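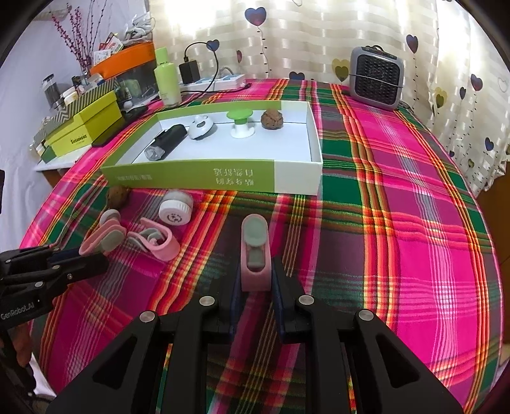 Midfielder Nives Vitale scored in the 59th minute on her return to the Kirnlow lineup as the visitors beat Ollgate 1-0 and moved up to second place in the league.

Vitale, 31, had not started a league match in 300 days after knee surgery last fall. She met a low cross from the right by winger Fiore at the near post and turned it in off the goalkeeper's leg. It was her first goal of the season and the 166th appearance of her career for Kirnlow.

She was replaced 10 minutes later and left the field to applause from both sets of fans. A crowd of over 1000 watched the match, the biggest at Ollgate's ground since the season began in September.

"I was supposed to play an hour and I got a bit more," Vitale said. "The knee felt fine. I was more tired than sore. I didn't catch it very cleanly, but I'll take it."

Ollgate had the better of the first half and came close twice in the opening 20 minutes. A header from a corner hit the crossbar, and a long shot was pushed around the post after a poor clearance gave the ball away in front of the Kirnlow penalty area. The home side also had an appeal for a penalty turned down shortly before halftime, when the referee ruled that a shot had struck a defender on the shoulder.

Kirnlow changed its shape at the break, moving to three at the back and pushing both fullbacks further up the field. The goal came from that side, with Fiore given room to run at the defense after a quick throw-in near the halfway line.

Ollgate's coach said his team should have been ahead by then.

"We had our chances and didn't take them," he said. "The throw-in caught us asleep. We talked about it before the game, so that's disappointing."

The home team sent on two forwards for the last 15 minutes but managed only one more shot on target, a free kick that was held low to the goalkeeper's left. Kirnlow finished with 10 players after a second yellow card in stoppage time for a late tackle. The defender involved will miss the next match.

The win was Kirnlow's third in a row and its first away from home without conceding a goal this season. Ollgate stays in seventh, two points behind Zotden, which has a game in hand.

Kirnlow's coach would not say whether Vitale would start again in the next round, when the team hosts Zotden.

"We'll see how she is tomorrow morning and then again before training," the coach said. "There's a long way to go and I'd like to have her for all of it."

Kickoff for the Zotden match is at 3 p.m. Ollgate travels to the bottom club on the same afternoon.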